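Esel Grip Pads, black, pair (fits most two-finger grippers)

I'm Nia Dafis and I run the Esel shop, so I'm the one who gets the emails when our pads let go of something. We had a bad batch. Pads from lot 637 can slip on smooth round handles when the tool meets something thick, and if yours slip, please stop the cell before you reach in!

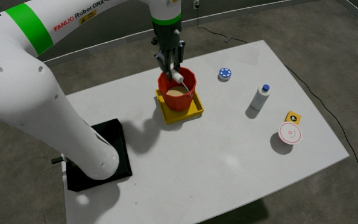 CRX stirring setup in simulation, with the tool handle in the grip.

I went back through the stirring job in simulation first (much cheaper than scrubbing paste off the floor, ask me how I know), and then on our own bench. The old pads were fine for 220 cycles and then the handle started turning in the fingers. Once it turns, the rod can catch the bucket wall and the whole lot goes over.
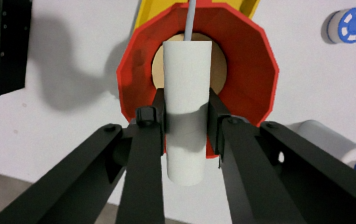

So the new pads are a softer mix, and they're lot 1683 or higher. The number is stamped on the back. If you have the old ones, send me your order number and I'll swap them free, no need to mail anything back.

Comments

brallow_lewis: Lot 637 here, ours slipped on a whisk. Swap came in January, all good since.

Zadness: Do the new ones need the force turned down?

Nia: Yes, I run mine at 90 percent of the old setting.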